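Jirkport Congregations to Share One Building Beginning in June

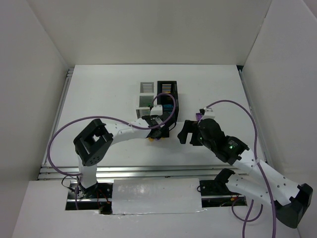 Two congregations, one address

Two Jirkport congregations will begin sharing a building in June under an agreement approved by the members of both. Emen Street Synagogue will open its building to Mirnik Congregation, which is giving up the rented hall it has used on the north side of town.

The congregations announced the agreement on March 12, 2026, in a joint letter to member households. They will remain separate organizations, each with its own rabbi, board, dues and budget. The letter describes the arrangement as a shared home and says no merger is planned.

The agreement runs for three years. Either side may end it early with 6 months' written notice.

Mirnik's lease on its hall ends this summer, and the building's owner has said the property will be sold. The congregation looked at several storefronts and a former dance studio before opening talks with Emen Street. Parking ruled out the dance studio. The storefronts would have needed new restrooms and a second exit before they could be used for services.

Emen Street's building has a main sanctuary with 700 seats and a smaller chapel with 100. The sanctuary was built when membership was much larger than it is today, and it is now filled mainly on the High Holidays. Weekday services are held in the chapel.

Services and schedule

On most Saturday mornings, Emen Street will meet in the sanctuary and Mirnik will meet in the chapel. The two services will start half an hour apart to ease traffic at the front entrance. Friday evening services will stay separate through the first summer, with one joint service each month in the social hall.

Weekday morning services will be combined from the start. Both congregations have had trouble gathering ten people on winter mornings, and members of each already attend the other's service from time to time. The combined service will use Emen Street's prayer books. Mirnik's books will be kept on the chapel shelves for its own services.

High Holiday plans are still being worked out. The letter says a schedule will be mailed with the ticket forms. Families who have reserved seats in Emen Street's sanctuary will keep them.

Mirnik is bringing its Torah scrolls, its ark curtain and its memorial plaques. The scrolls will be carried into the building in a short procession on moving day, followed by a light lunch. The plaques will hang in the corridor outside the chapel, where the lighting is being replaced. Families who want to check the spelling or date on a plaque before it is rehung should call the Mirnik office.

Religious school

The two religious schools will hold classes at the same time but will not be combined in the first year. Emen Street's classes will stay on the upper floor. Mirnik's will use the four rooms behind the social hall that are now used for storage and meetings. Teachers from both schools will plan the holiday programs together, beginning with the fall festivals.

Bar and bat mitzvah dates already on either calendar will be honored. Where two families have the same date, both services will go ahead in their assigned rooms, and the offices will contact the families about use of the social hall.

Kitchen and social hall

The kitchen will follow a single set of rules, written by both rabbis and posted inside the door. Outside caterers must be approved by the shared office, and food prepared at home may not be brought into the kitchen. Members may still bring sealed, certified items for the weekly kiddush.

The social hall can be reserved by members of either congregation at the same rate. Requests made before the move will be handled in the order they were received. The rate for nonmembers has not changed.

Work on the building

Some work will be done before Mirnik arrives. Postma Builders, a local contractor, has been hired to widen the chapel doorway, add a ramp at the side entrance and repair the floor in the back classrooms. The side entrance will be closed while the ramp is put in. Members who need step-free access during that time should use the door next to the office and ring the bell.

The cost of the ramp and doorway will be split evenly. Emen Street will pay for the classroom floors, which were already in its repair plan. Mirnik will pay a monthly share of heat, electricity, cleaning and security once it moves in. The amount is listed in the copy of the agreement that voting members received before the vote.

Parking is expected to be tight on Saturdays when both congregations have a celebration. The lot behind the building will be open to members of both, with the row nearest the door kept for people with permits. Drivers are asked not to block the alley, which the neighboring houses use to reach their garages.

Questions from members

An open meeting for both congregations will be held in the social hall before the move. Members can look through the chapel and classrooms beforehand, and the agreement will be available to read at the front table. Child care will be provided during the meeting for families who sign up with either office.

Mail for Mirnik should be sent to its current address until the move is complete. Its phone number will stay the same. The two offices will share the room to the left of the main entrance, and office hours will be posted on both congregations' websites.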